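Home / Shop / Recorded Talks / Foreign Policy / Prirkano Lecture Set

Prirkano Lecture Set: The Murside Evenings
2 discs, 53 minutes each, printed booklet
Item 822

Former diplomats talk well. It's their trade, and a smooth talker can make a failed treaty sound like a plan. Keep that in mind before you order.

The first disc covers border talks and what each side gave up to get them. The speaker is clear on dates 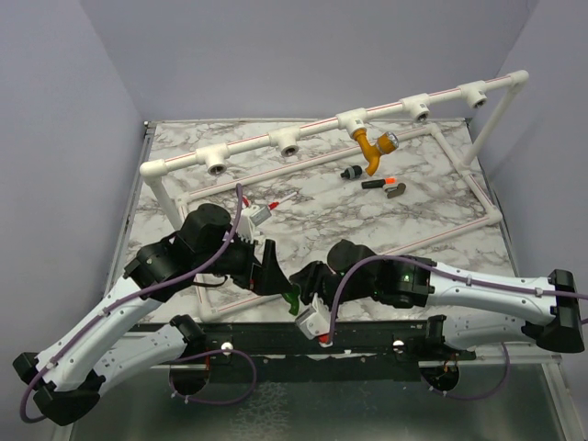
and a good deal less clear on who paid. The second disc is on sanctions. We think it's the better one, mostly for the audience questions at the end, which get sharper answers than the talk does.

Flaler, the publisher, calls the set "the full story." We wouldn't. The booklet gives sources for the first talk and none for the second - we asked for them in June and are still waiting. 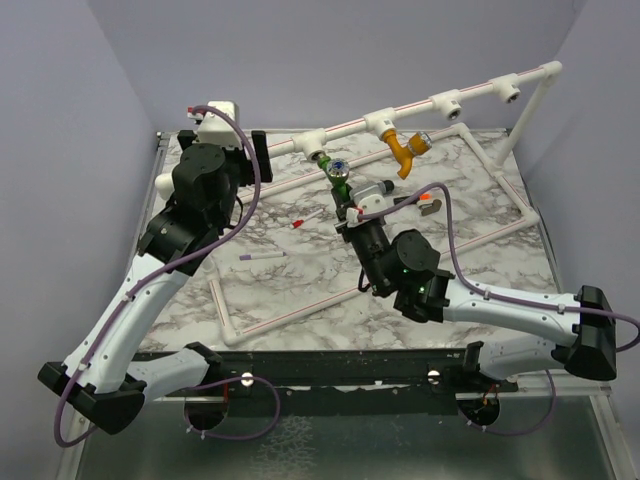
Wattimena wrote in to say we're too hard on the sanctions talk, and that a speaker can't hand out papers that are still sealed. Fair enough, but the booklet could say so.

Plays in any standard DVD player. No captions. Opened sets can't be returned.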